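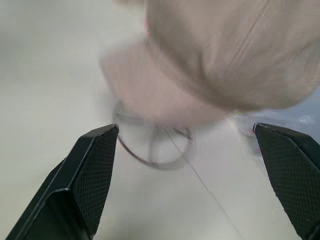
ropebreak_70: Disagree on the mat tension. If the boards were the problem, the Robles school would have seen it too, and they run the same ring frame with the same foam. Their students bump flat all night without the bounce you're describing.

Lumance wrote:
Same frame, different crew. Robles tightens the turnbuckles before every class. The ring at the March show was put up once and left alone for two days of matches. By the second day the top rope had dropped enough that anyone going for a springboard was landing short.

ropebreak_70: Rope sag and canvas bounce are separate faults. Sag comes from the turnbuckles or from posts leaning in. Bounce comes from the center beam spring or from gaps between boards.

Jesico: You can get both from one cause if the posts aren't seated. Load goes into the corner, the post tips inward, the rope loses tension and the side beam shifts. I helped set up a 20 foot ring last year with one bad corner and the boards on that side walked almost 14 millimeters by the main event.

turnpost12: What rope were they using? Real rope wrapped in tape stretches a lot more than steel cable in hose. With real rope you retighten at intermission or you accept the sag.

Lumance wrote:
Cable in hose, according to the ring crew. That's why I don't buy stretch as the explanation.

turnpost12: Then check the clamps. A cable clamp put on backward will slip under load and it looks exactly like stretch. The saddle goes on the live side.

ropebreak_70: Agreed on the clamps. Still don't agree on the boards.

Jesico: Did anyone measure the boards before teardown? Without that we're guessing.

Lumance wrote:
No. The crew had the ring down in under an hour. I asked for the next show and they said I can put a straightedge on it before doors.

turnpost12: Do it after the last match as well – one reading by itself won't show movement. Mark the boards at each side beam with chalk and check all four corners for lean.

ropebreak_70: And write down the turnbuckle thread showing at each post. If that number changes overnight, it's the hardware backing off.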